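I will defend the microwave with a dial until my last breath. No buttons, no clock to set after a power cut, no popcorn programme that burns popcorn. You turn the knob, it goes round, it pings. Lovely!

I've had mine for years and I use it every single day, mostly for breakfast, which is the meal people are snobbish about. My brother-in-law Andor Bozsik owns a pan for eggs and a different pan for other eggs, and he thinks anything that comes out of a microwave is a sort of surrender. Fine. By the time his butter has melted I've warmed last night's sausages, made toast and read half the paper.

And the toast matters, because a microwave can't do it. Bread goes in and comes out as a damp flannel. So the two machines belong side by side, within reach of each other, on a table you can sit at if you feel like it. I feel strongly about this. Kitchens now hide everything in cupboards with soft hinges, and you have to go and fetch your toaster like a coat from a cloakroom. Leave it out! Let the crumbs gather a bit. 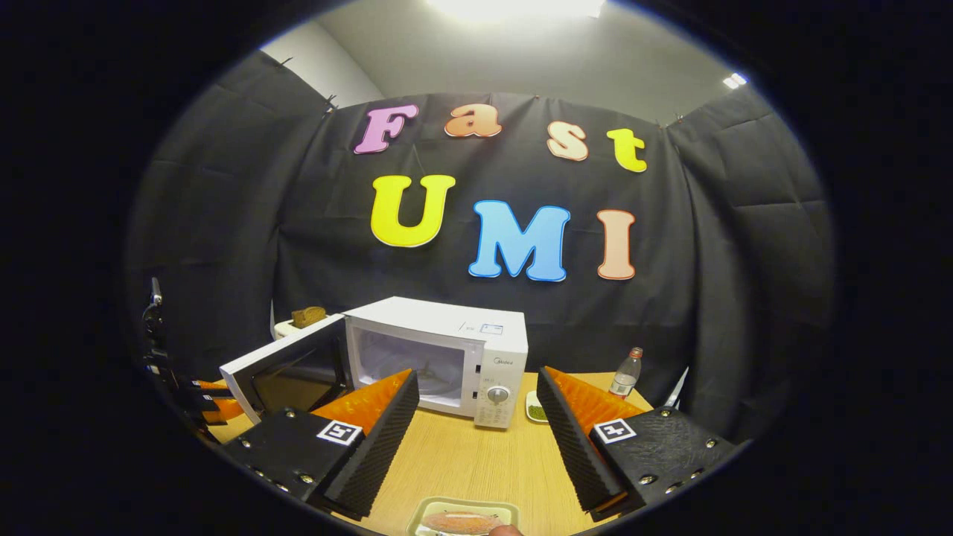 The other thing I love is the small dish. Anything warmed up wants something green next to it: a spoonful of peas, some chopped parsley, leftover beans with salt. It takes no time and it makes a reheated plate feel like somebody meant it. My neighbour Consuelo Serrano puts cucumber with everything, even porridge (I have tried it, and I'm still thinking about it).

I'll grant Andor one point. Food heated on full power for too long is horrible, and plenty of us were brought up on it. Half power and a bit of patience will fix most of that. Stop it midway, turn the food over, let it stand a minute before you eat. With a dial you can add a few more seconds by feel, the way you'd nudge a gas flame, and after a month or so you barely look at the numbers.

He came to stay in May and I caught him at seven in the morning heating milk in it. He'd used the knob, too.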